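The kitchen table takes the weight

Yaa Amoah bought her kitchen table before she bought her house. It spent eleven months in her sister's garage under a painter's drop sheet, and when she finally took possession of a narrow semi in the east end, it went in through the back window because the door was too small.

The table is pale, plain and takes up more of the kitchen than it should. She has no island and very little counter. Almost everything that happens to food in the house happens on the table: the chopping, the kneading, the cooling, the packing of leftovers into boxes for the week.

"People told me to get something dark that wouldn't show marks," Amoah says. "I wanted to see the marks. If there's flour on it, I want to know."

She is one of a growing number of people who have gone back to working at a table after years of being sold stone counters. Urs Widmer, who has built furniture for 24 years and now runs the Odamley workshop with two employees, says most of his orders used to be for dining rooms. Now customers ask whether they can roll dough on the thing.

"They can," he says. "They should ask me about the finish first, and most of them do."

Widmer sends his kitchen tables out with an oil and wax finish. It is softer than lacquer and it wears faster, but a worn patch can be rubbed back with fine paper and oiled again on a Saturday morning without touching the rest. A lacquered top has to be stripped completely once the surface breaks. He charges $1,844 for his smallest kitchen model and will take an old one back for resurfacing at $357, delivery not included.

Light woods are what he gets asked for most. They brighten a small room and they show their grain without much help. They also show rings.

Rings come from two things, heat and water, and a pot will often bring both. A white ring usually means moisture has got into the finish. It may fade on its own in a few days. A black ring means water has reached the wood, and in Widmer's experience it has to be sanded out. He tells customers to use a trivet for anything off the stove, to wipe under whatever lives on the table, and to move it now and then so the colour of the wood changes evenly. 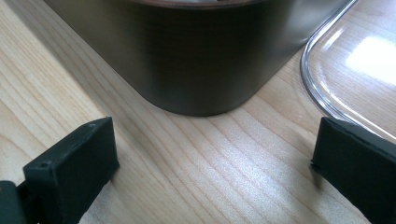 Dark against blond: a rounded vessel and a clear container share the tabletop.

What lives on the table is a question Flurina Lehner gets paid to answer. She helps people set up kitchens after a move, and her first job in any house is to clear every flat surface and put back only what gets used daily. In most homes that comes to a few pieces. A deep pot or bowl, something with a lid, a board, perhaps a salt jar.

Lehner likes a dark vessel on a light table. A heavy, dark shape is easy to find with your eye, and it doesn't need company. She has less patience for sets of matching canisters, which she says tend to fill up with things the owner has stopped eating.

Clear containers are a different matter. They are not much to look at on a table, and they catch every bit of glare from a window, but she won't do a kitchen without them. Food that can be seen gets eaten. She buys the same two sizes for every client so that any lid fits any box, and she throws out orphans on the spot.

"I'd leave one out on the table," Lehner says. "The one you're going to fill after supper. The rest go in a drawer, with the lids standing up beside them."

Care is simple enough. Amoah wipes her table with a damp cloth after cooking and dries it straight away. Twice a year, once in July and once in the dead of winter, she empties it, washes it with a little mild soap and lets it sit overnight before oiling. She uses an old T-shirt, rubs along the grain, waits 20 minutes and takes off whatever hasn't soaked in. The rag gets soaked in water and laid flat outside to dry, as oily cloths can heat up and catch fire if they're left in a ball.

Scratches she mostly leaves. There is a long one near the window end from a cast iron pan, and a cluster of small nicks where her nephew learned to use a bread knife.

For anyone shopping second-hand, Widmer suggests looking underneath before looking at the top. A solid top will have some way to move with the seasons, such as slotted screws or wooden buttons. If it has been glued or screwed tight to the frame, it may already have split, or be about to. Wobble in the legs can usually be fixed. A deep cup across the width is harder work, and he'd want a good chunk off the price.

Amoah paid $1,210 for hers, new, and thought it was a lot of money at the time. She has since replaced the chairs twice. The window has been replaced too, and the new one doesn't open wide enough to get the table out.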